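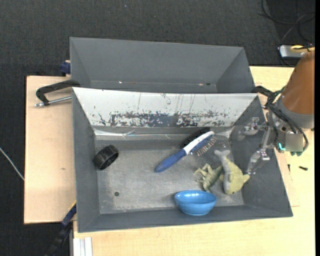

4 min read · 1 photo

Looking after the two-bin cell at Rotdale
2024-01-30

Welcome back to the gallery! If you're new, this page follows a single picking cell at our Rotdale workshop: one arm, one gripper, two gray bins and a table that has had more clamps on it than any table deserves. I post when there's been maintenance to talk about, and this time there has been plenty. Just the one picture, but I have a lot of notes to hang on it, so they get a line or two each (and sometimes four, sorry).

The bins
Big, gray, slope-sided, and I love them. The slope is what makes a wide gripper workable in there, as the fingers can come down close to a wall without the wrist arriving first. The arm picks from one bin and drops in the other, then goes back the other way, so neither gets a rest.

The back wall
Yes, it's scratched! The white panel on the far side of the front bin takes most of the punishment in this cell, and you can see the band along the lower half where the paint has chipped through to dark gray. Hemant Solanki wants to swap it now. I want to get a bit more out of it. We have settled on a check every 100 hours of running: run a cloth along the band, and if it snags, the panel comes out.

The silvery strip
Down where the back panel meets the floor. It's creased, and I'd like it flatter. When you press it down, start in the left corner and work right with a soft roller — starting in the middle just moves the crease somewhere else. Small things catch on a raised edge, and then everybody blames the gripper.

Clamps
My favorite subject. Both bins are clamped to stay put, with one clamp on the left where the two meet and more at the corners. In December the front bin crept 3 millimeters toward the arm over a long run and we spent a whole afternoon recalibrating a camera that had nothing wrong with it. Bogdan Baran found it with a pencil line on the tabletop. Now the clamps get checked before every session, by hand, no tools. If a handle turns, tighten it and write it in the log.

The gripper
Two fingers on those lovely silvery linkages. I never get tired of watching it close! Care is simple: wipe the fingertips, open and close it 30 times with nothing in it, and listen. A dry click at the same point in each cycle means a linkage pin wants attention. Fionnuala Hayes can hear one from across the room. I need to put my ear next to it (arm powered down, please).

Cables at the wrist
A black bundle that loops around the joint. The loop has to be loose enough for the wrist to turn all the way in both directions, and tight enough to stay clear of the bin rim. We redo the ties whenever the gripper comes off. Turn the wrist slowly by hand afterward and watch the bundle the whole way around.

The brown-orange cover
Wrapped around the upper part of the arm. Take it off to clean it. I used to wipe it in place and only ever pushed the dust up under the edge.

Today's objects
A hairbrush, a black ring, a glossy blue bowl, a plush dolphin, a little green toy animal, and a black brush head lying behind the hairbrush. What a great mix for a test after maintenance! Bowls want a rim grasp, plush gives when you squeeze, and a hairbrush is never the same object twice, depending on which way the bristles face. Bereket Kahsay picks the sets and won't tell me his method.

The bin floor
Scuffed and cloudy, as it should be at this age. We vacuum it and leave it alone. I tried polishing one at our old place in Prirthorpe and the glare gave the camera fits for 18 days.

Next up
The replacement panel is on the shelf, cut to size by Lenihan. I'll post the swap when it happens, with both panels side by side if I can get them into the light. Questions about clamps are always welcome, and so are opinions on rollers.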